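Puzle de 1.000 piezas «Puerto de Kabbaj», de Wuvuvell: por fin un cielo que no se hace eterno

Llevaba meses con ganas de probar un puzle de Wuvuvell y este me ha durado menos de lo que quería. Lo digo como elogio: lo empecé una tarde de septiembre pensando en hacer solo el borde y a las once de la noche seguía de pie, con la cena fría, buscando la proa de una barca verde.
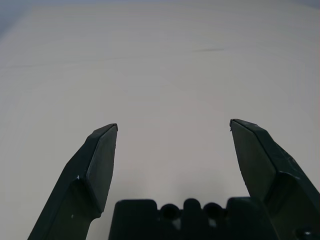
Club de Puzles y Juegos de Mesa Merwood · Sección de reseñas

El motivo es la ilustración de un puerto visto desde lo alto, con casas escalonadas, toldos, ropa tendida y una franja generosa de cielo al atardecer. Quien haya montado paisajes sabe lo que suele pasar con el cielo: trescientas piezas iguales y una semana de mal humor. En este caso el ilustrador lo ha pintado a brochazos cortos, y cada zona tiene una dirección y una temperatura distintas. Se montan los naranjas, luego los malvas, y cuando te quieres dar cuenta has llegado al azul de la esquina. ¡Me lo pasé mejor con el cielo que con las casas!

El corte

Es de los irregulares, sin llegar a ser un disparate. Hay piezas con dos cabezas en el mismo lado, piezas con forma de hacha y alguna casi triangular que se reconoce a la primera. Para mí es un acierto enorme, sobre todo en las partes más lisas de la imagen, porque permite ordenar por forma cuando el color ya no ayuda. El encaje es firme. Pude levantar tramos enteros del muelle y trasladarlos a su sitio sin que se desarmaran, cosa que con mi anterior puzle (un Forkel de la misma medida, bonito pero flojísimo) era imposible.

Encontré dos encajes falsos, los dos en los tejados. Uno me tuvo engañada hasta casi el final. Si al cerrar la zona de la iglesia os queda una teja que no casa, mirad dos filas más arriba.

Los materiales

El cartón es grueso y casi no suelta polvillo. La bolsa con las piezas pesa en mi báscula de cocina 1.246 gramos, que es bastante para este formato y se nota en la mano. La impresión tiene un acabado mate, tipo lino, y se agradece muchísimo si montáis de noche con una lámpara encima: se puede mirar desde cualquier lado sin andar esquivando el reflejo. No vino ninguna pieza doblada ni con la lámina levantada por las esquinas, y eso que ordené las mías con muy poca delicadeza.

La caja es rígida y cierra bien. Incluye un póster del tamaño de una hoja grande, doblado en cuatro, y aquí va mi primera queja: los pliegues pasan justo por encima del faro y de la plaza, que son los dos sitios donde más se consulta. Lo planché por detrás, con un paño, y mejoró algo.

Dónde montarlo

Hace falta sitio. El puzle terminado cabe en una mesa de comedor normal, pero las bandejas de clasificar ya no. Lo más cómodo es juntar dos mesas de la misma altura y dejar una para el puzle y otra para las piezas. Si la junta os cae por debajo del montaje, poned encima una lámina de cartón pluma o un tapete fino; las uniones entre tableros, por pequeñas que sean, acaban marcando la fila que les toca. 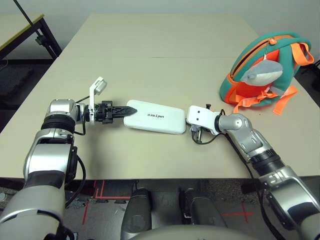
Dos tableros juntos y una cajita blanca.

También recomiendo un fondo claro. Las casas tienen mucha sombra azulada y sobre una madera oscura se pierden los perfiles. Yo cambié de superficie a mitad de las barcas y fui notablemente más rápida.

Cuánto se tarda

Yo necesité alrededor de 13 horas, repartidas en varias tardes y con la radio puesta. Soy de ritmo medio y no uso el póster para el borde. Una persona que empiece puede tardar el doble y no se va a aburrir, porque la imagen está llena de pequeñas metas: el gato de la escalera, el puesto de fruta, la bicicleta apoyada en el pozo. El gato lo monté el primero, por supuesto.

Mi orden fue borde, toldos, barcas, cielo, casas y agua. Si lo repitiera dejaría el cielo para el final. El agua se hace un poco pesada justo cuando ya queda poco, es la única zona donde el dibujo baja el nivel y se repite la misma ondita una y otra vez.

Lo que cambiaría

El póster doblado, ya lo he dicho. La bolsa interior no se puede volver a cerrar, así que tened una a mano para guardarlo. Y me habría encantado que las piezas llevaran alguna letra por detrás para quien quiera montarlo por sectores con niños.

Para quién

Para gente que ya ha hecho algún puzle de 500 y quiere dar el salto, y también para los que tenemos la estantería llena y buscamos una imagen con gracia. Para dos personas funciona de maravilla, una por el cielo y otra por el muelle. Tres ya se estorban.

Puntuación: 9 sobre 10. El mío queda en la balda de préstamo del club, completo y en su caja.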